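Tape residue on a laminate desk, what takes it off without dulling the finish?
Posted October 27, 2022 in Cleaning & Repair
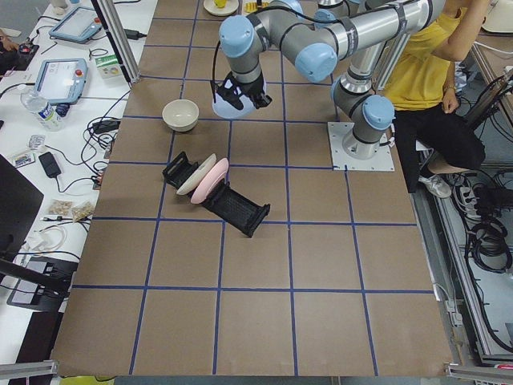
I rent a furnished studio and I'm supposed to hand the desk back in the same condition I got it. In August I put down strips of vinyl tape to mark off a sewing area, straight onto the laminate, and left them there until last week. The tape came up but the glue stayed behind in long gray lines that grab dust and stick to my sleeves. The table at work has blue tape over brown cardboard, laid out in squares, and I wish I had done it that way at home with the cardboard underneath. So far I have tried dish soap with hot water (nothing) and a plastic scraper, which rolled some of it into balls and smeared the rest. The desk is a Hirkum, dark walnut pattern with a low sheen. I don't want to use acetone because I once took the shine off a nightstand with it. Is there anything that works on old glue and is safe for laminate? Also, would the same thing be OK on the edge strip? It is a different material from the top and feels softer.

Ye-rin Son

Cooking oil. Put it on, leave it, wipe it off. Did my whole kitchen counter that way.

Jamshid Alipour

Oil will soften it, but give it time. I would lay paper towels soaked in oil along the lines and leave them for an hour, then push the glue off with an old plastic card held low. Wash with dish soap afterward or you'll have a greasy stripe in place of a sticky one.

Whatever is left after that usually comes up with rubbing alcohol on a cotton cloth. Try it first on the underside or the back edge. Keep the cloth damp and don't pour it on the desk, especially near the seams, where liquid can get under the laminate and lift it. Work on one short section and change to a clean part of the cloth often. Most people who say alcohol doesn't work are moving the same glue back and forth.

For the edge strip I'd use only the oil and soap. Those strips are often plastic and held on with hot glue, so skip the hair dryer there too. On the top a hair dryer on low is fine if the residue is thick.

Don't use the rough side of a sponge anywhere. On a dark low-sheen top you will see every scratch when the light comes from the side.

Oriana Leiva

I had this with a Cabral bookcase and used a citrus remover from the hardware store. It took 2 rounds. It did leave a pale patch in one spot where I forgot it over lunch, so set a timer. The smell hung around for a day. If your landlord is picky I would go with what Oriana said and keep the citrus stuff for last.

Hortensia Henríquez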